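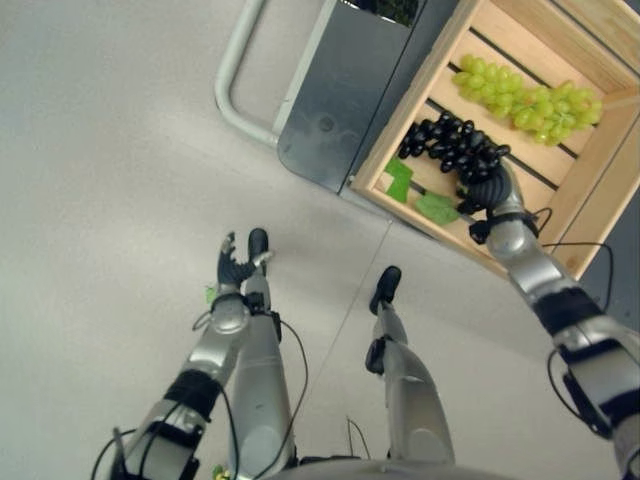 Plonidar are back with their first new record in years, and it is very good to have them. The folk-pop band, who began by playing one another's songs in a cold rehearsal room above a bakery, will release Platurell in October on the small Galanis label, which also put out their last two albums and has clearly been very patient with them in the meantime.

Long-time listeners will know that the band like to take their time, and this one was recorded in fits and starts, mostly at night, with the windows open whenever the weather allowed it. The result runs to a little over three quarters of an hour and leans more on the piano than before, though the close harmonies are still there — thank goodness — and so is the slightly wheezy harmonium that everyone remembers from the early singles.

The first song to be heard from it, Nosex, went out on local radio on Friday evening and has been on repeat in our office ever since. It is a waltz, more or less, with a lovely long ending.

A vinyl edition of 883 copies will be sold at the shows and through the label, and anyone who bought the last one will know not to leave it too long. 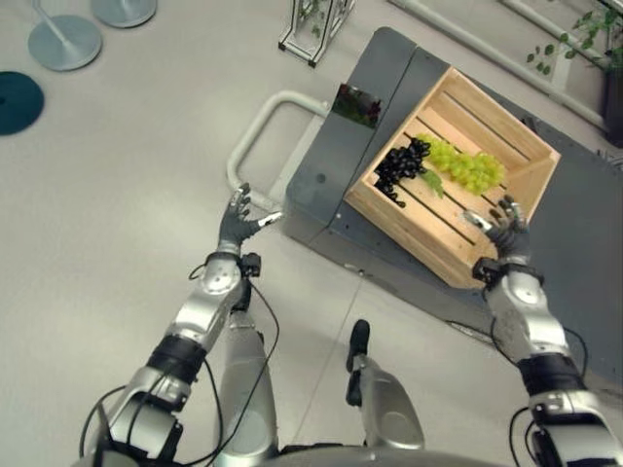
Autumn dates

The band will play 3 shows to mark the release, each of them in a seated hall and each lasting 90 minutes with no support act. Doors open 60 minutes before the music starts, and tickets can be had from the venues or from Galanis directly.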